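White Floors, Thin Lines
Why large-format tile depends on the flatness of the slab below it

Large pale tile has become the default finish for kitchens, clinics and shop floors. It is easy to clean, reflects light well and shows few joints. It is also less forgiving of a bad substrate than the small tile it replaced. A mosaic sheet follows a dip in the slab. A stiff tile two feet on a side bridges the dip, and the hollow under it stays there until something heavy lands on that spot.

Most failures start before any tile is opened. The installer at the Kunow building, a two-story conversion with a concrete slab on the ground floor, was handed a surface described in the paperwork as level. Level and flat are separate properties. A ramp can be perfectly flat, and a level floor can be full of humps. Tile tolerates a slope. It does not tolerate a change in slope within the length of one piece.

Flatness is checked with a straightedge, laid down in several directions and turned through a half circle at each station. Gaps are measured with a feeler gauge or a stepped wedge and marked on the slab in pencil. The Kunow slab took 629 readings. The worst were clustered along an old partition line, where the concrete had been patched by hand.

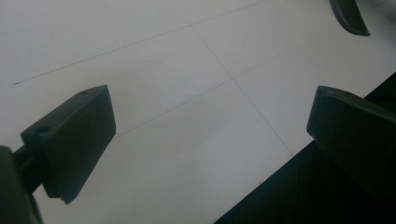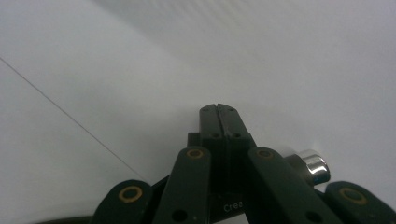
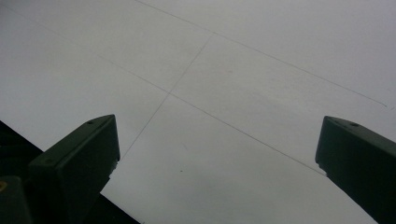 High spots are ground first. Filling around a hump raises the whole floor and creates trouble at the doors, where a finished height has usually been fixed already. After grinding, the dust is vacuumed and the slab is primed. Self-leveling compound poured on a dusty slab bonds to the dust.

The compound used at Kunow was Oteck 300, a cement-based product mixed by machine and placed in one continuous pour. Water content matters more than any other variable. Extra water makes the mix run farther and leaves a weak, chalky skin on top, to which the tile mortar then bonds poorly. Water should be measured for every batch – a marked bucket is sufficient – and the mixing time held constant.

Mortar coverage is the next check. The trowel ridges should all run one way, parallel to the short side of the tile, so that air can escape as the piece is pressed down and moved across the ridges. Swirled ridges trap air. One tile should be lifted early in the job and its back inspected. If bare patches remain, the notch is too small or the mortar has skinned over.

Joint width follows from the tile. Pieces that vary in size need a wider joint to absorb the difference, whatever the drawings call for. The Drilow range specified for this job comes with ground edges, which permits a narrow joint but makes any difference in height between neighbors easier to see under low side light.

Dark grout on white tile hides dirt and exposes layout errors. Light grout does the reverse. Benmoussa, the contractor, laid a dry run of the first two rows before committing, then snapped reference lines from the center of the room outward.

Movement joints are still left out of many small jobs. They belong at the perimeter, at columns and directly over any joint in the slab, and they are filled with flexible sealant in a matching color. Grout packed into a perimeter gap turns it into a rigid joint, and the floor then has no room to expand in summer.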